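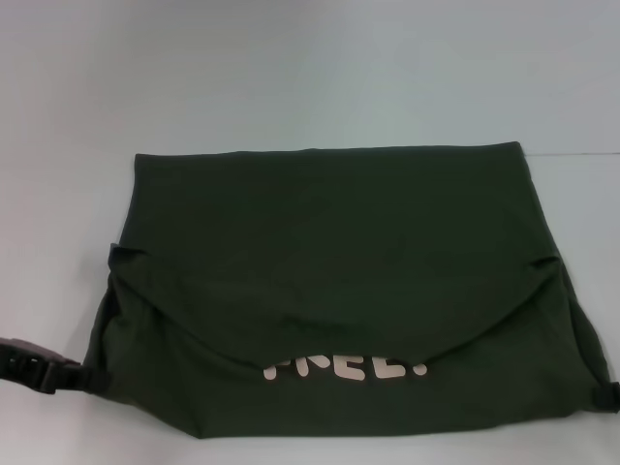

1. Start — the giveaway bag

Green one first. Hold it up, flap to the audience, don't talk yet. Let the front row read FREE! off the front panel.

Then: who's got one of these at home. Hands up. Who's got more than one. Hands stay up, they always do.

Say who I am. Lihua Cui, Midarside repair and reuse evenings, mostly bags and coats. Not a designer. I mend things and I moan.

Talk is called What Happens To The Free Bag. Twenty-odd minutes then questions. Keep water near, voice going.

2. Why the word matters

Pale letters on dark green. Big contrast, no missing it. The cloth is plain apart from that on the flap side, so the eye goes straight down to the word.

Point: you put FREE! on a thing and people stop looking at the thing. Pick it up, take it home, hang it on the door. Never check the sewing.

Story — Skistivon open day, the table by the doors. I stood there with a cup of tea and watched. People took a bag, put it inside the bag they came with. Some came back for a second for a neice or a neighbour. Don't do the voices, went badly last time.

Ask the room: would you have paid a pound for it? Wait for it. Usually a long pause and someone at the back says 50p.

3. The shape

Turn the green bag flat on the table, camera on it if the Dauda hall projector is behaving. If not just walk it down the aisle.

Narrower at top, wider at bottom. Why care — weight drops to the wide part, sits low, doesn't tip so much. My opinion, someone will disagree, fine.

Flap comes over the front and hangs in a curve. Run finger along it. A curved edge is harder to hem than a straight one, takes longer on the machine, puckers if you rush. So for a giveaway that's a bit of effort somebody put in. Give them credit.

Folds at the sides, where the flap turns. I like these for teaching. That's where dust gets in and where cloth rubs. If you own a flap bag go home and look in the side folds. Crumbs. Always crumbs.

4. Fasteners

Black, one each side, down towards the bottom.

General rule for any bag — fastener goes before the cloth does. Pass round the tin of dead ones from the workshop. (TIN IS IN THE BLUE CRATE, don't leave it behind again.)

Replacing one: unpick, keep the old thread as a guide for the stitch line, sew a box with a cross in it. Two passes. Strong thread, not the stuff from the cracker kit.

Mention a hair-dryer does not fix a cracked clip. Somebody tried.

5. Washing dark green

Quick bit this, people like it.

Inside out. Cool. On its own the first time, dark dye travels. No tumble dryer, printed letters hate heat. Don't iron over lettering, put a tea towel between or just don't iron. Hang it by the bottom edge so the flap falls open and dries.

Mud — let it dry, brush it, then wash. Not the other way round, you only push it in.

6. Numbers slide

1157 bags handed in at the Brurumier swap since we began keeping the book. Say it slowly. One thousand one hundred and fifty seven. Then shut up for a second.

Most fine. Clean, no holes. Just not wanted anymore. Read out the note pinned to one of them — "sorry, it was free".

Don't get into council stuff here. No time.

7. What I'd like you to do

Before you take one, think where it'll live. If the answer is inside another bag, leave it on the table.

If you have it already, use it till it goes. Shoes, pegs, potatos, swimming things. Kids' wellies in the car boot.

If you're the one ordering them — order fewer. Ask people first. Put a proper fastener on. I'd rather get one good one than a pile.

And mend. Workshop is back on in July, same room, bring thread if you've got it, kettle's on.

8. Questions — likely ones

What do I do with one that's really finished? Cut the good panel out, keep the clips, rest for stuffing. Draught excluder.

Can the letters come off? Not nicely. Sew a pocket over.

Will I take your bags tonight? NO. Car is full.

Green bag back in crate. Collect the tin from back row. Lights.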